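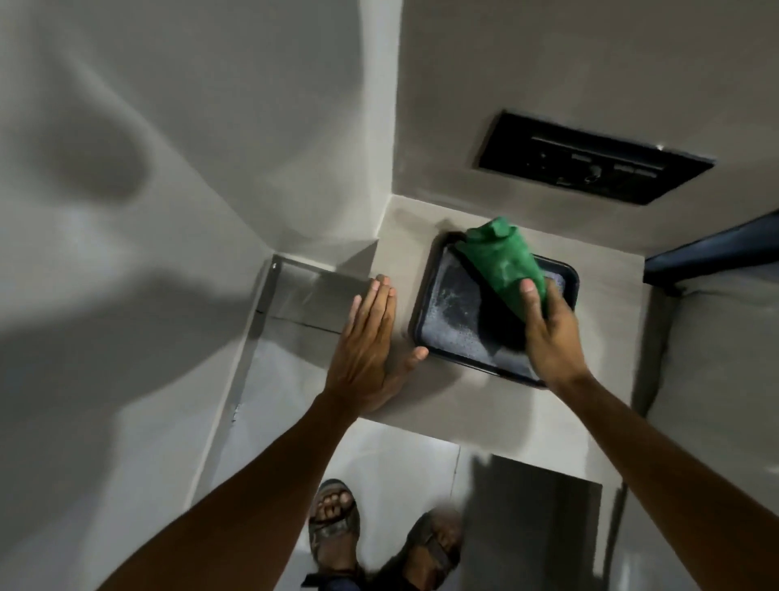

Washing up by hand with a cloth and a soapy tray. Household water use is at the centre of the new charges in Jorkberg.

Households in Jorkberg will pay for water by the amount they use from next spring, after the town council voted to end the flat yearly charge that has been in place for decades.

The change was agreed at the last full council meeting in November and published on the town's website on Sunday, December 5, 2021. Homes that already have a meter will move to the new charge first. Those without one will stay on the flat rate until a meter has been fitted, and the council says the work should be finished within 2 years.

Under the present system every household in the town pays the same amount, whatever its size. A person living alone in a one-room flat is billed the same as a family of six with a garden. The council has received complaints about this for a long time, most of them from pensioners and from tenants in the blocks near the railway station.

The new bill will have two parts. There will be a small standing charge, the same for everyone, to cover the upkeep of pipes and pumps. The rest will depend on the meter reading, which will be taken twice a year. Waste water will be charged on the same reading, as the town has no separate way of measuring what goes down the drain.

The council expects that most small households will pay less than they do now. Its own estimate is that single people could save up to 21 per cent on their yearly bill. Larger families are likely to pay more, and a reduced rate will be available to homes with three or more children under 16. Applications for the reduced rate open in January and must be renewed each year.

Brullard, the company that runs the waterworks under contract to the town, will fit the meters. Residents will not be charged for the meter or for the first visit. A fee will apply if the fitter cannot get in on the agreed day and has to come back. Letters with a proposed date will go out street by street, starting in the old town and moving north towards Hiravik, where many of the houses still have lead supply pipes.

Those pipes are to be replaced at the same time. The council had planned to do the two jobs separately but changed its mind after Brullard pointed out that the same pavements would have to be dug up twice. The cost of replacing the pipe as far as the property boundary will be met by the town. From the boundary to the house it is the owner's responsibility, although a loan scheme is being drawn up.

Not everyone on the council was in favour. Members who voted against said that the poorest families in the town were often the largest, and that the reduced rate would not make up the difference. They asked for the change to be put off for a year so that more figures could be gathered. The request was turned down.

The Jorkberg tenants' association has welcomed the decision in general but wants clearer rules for blocks of flats that share one supply. In these buildings a single meter is usually fitted in the cellar, and the bill is divided among the flats by floor area. The association says this is unfair to people who use little water, and has called for separate meters wherever the pipework allows it. The council has said only that it will look at shared buildings case by case.

Local businesses are not affected for now. Shops, cafes and workshops have been on meters for years. The Šťastný laundry on the market square, one of the largest users of water in the town centre, will stay on its present rate until its agreement comes up for renewal.

The town hopes that metering will also bring down the total amount of water used. Two dry summers in a row left the reservoir above Hiravik unusually low, and garden hoses were banned for part of August. The council says that leaks are a further reason for the change. Many go unnoticed on the customer's side of the supply, and a dripping cistern can run for months before anyone reports it. With regular readings, Brullard will be able to contact a household if its use rises sharply.

A leaflet on saving water will be sent out with the letters. Its advice includes using a bowl for washing up, running the washing machine only when it is full, and fixing worn tap washers. Residents can also collect a free water butt from the council depot on Mill Road while stocks last. There are 100 available, limited to one per address, and proof of address will be needed.

An information evening will be held in the town hall, with a second one at the primary school in Hiravik. Space at each is limited to 80 people under the current rules on indoor meetings, and places must be booked through the council's website or by telephone. Masks must be worn. Staff from Brullard will be at both meetings with a sample meter and will explain how to read it.

People who already have a meter and are unsure whether it is working should send in a reading before the end of the year. Meters fitted more than 15 years ago will be replaced automatically.

The current flat charge remains due in the usual way until the new bills begin. Anyone who has paid for the whole of next year in advance will have the difference taken off their first metered bill.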